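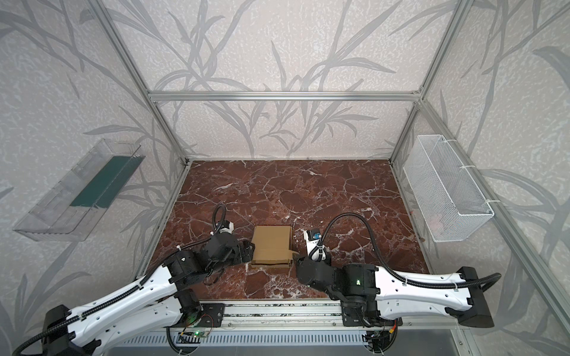
Laimutė Jõgi wrote in to say that a wire basket hung on cable ties will sag within a month, and that I should stop telling people to do it. Maybe. Mine hasn't, but I don't put jars in it.

How to hang a mesh basket beside a work table

Ignore the packs that promise 90 uses. You need a long white wire basket, a solid upright and two cable ties.

1. Hold the basket against the upright, long side running with it.
2. Put one tie through the mesh near the upper end. Leave it slack.
3. Put the second near the lower end, then tighten both.
4. Pull down hard. If it slides, move the ties to where the wires cross.

Marura sells a clip set for this job at 17 dollars. I tried it and went back to ties.

Keep the basket for light stuff. A clear plastic tray on the opposite wall, tipped toward the table, is better for small parts, whatever the basket people claim. The table itself should hold the one box you're packing. I doubt any organizer fixes a table with six boxes on it.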